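Grurkwood folding step stool – my thoughts after a winter of using it

I bought this back in February because I'm short and my kitchen cupboards were clearly fitted by someone who isn't. 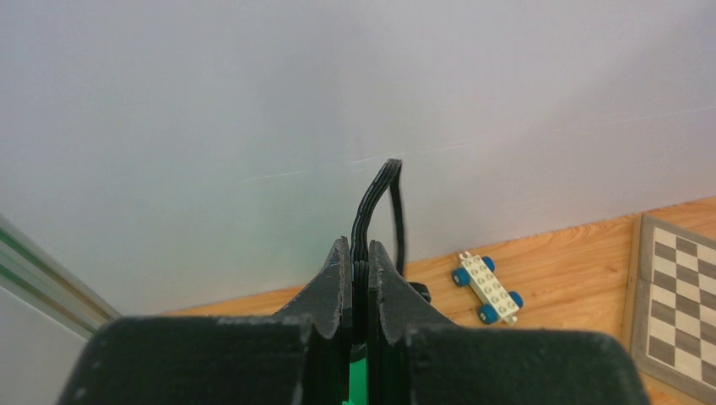 I'd had a plastic one from Jusirley before and it did the job for a couple of years, but it had started to creak in a way I didn't like. My neighbour Senyo Frimpong has the Grurkwood and let me try his, and I ordered mine the same evening (65 quid, so not cheap, but there was free delivery).

First off, it feels solid. I've had a full bag of compost under one arm while standing on the top step and it didn't wobble at all. The steps are nice and deep too, so my whole foot fits on, even in slippers! It folds fairly flat and lives in the gap beside the fridge.

Now the moans. The catch that holds it shut is very stiff, and it took me weeks to get the knack of opening it without pinching my thumb. A tiny drop of oil helped a lot. It's also heavier than it looks, so if you need to carry one up and down stairs all day I'd look at the Kingi instead – my sister has that one and it weighs next to nothing, though the steps are a bit narrow for my liking.

One of the rubber feet came off after two months. I emailed them and a new pair turned up in the post with no fuss, which I was pleased about. They do leave grey marks on pale lino, mind. They wipe off with a damp cloth.

I've used it for changing bulbs, painting the hall ceiling and getting the big roasting tin down. I'd buy it again, but I'd wait for a sale.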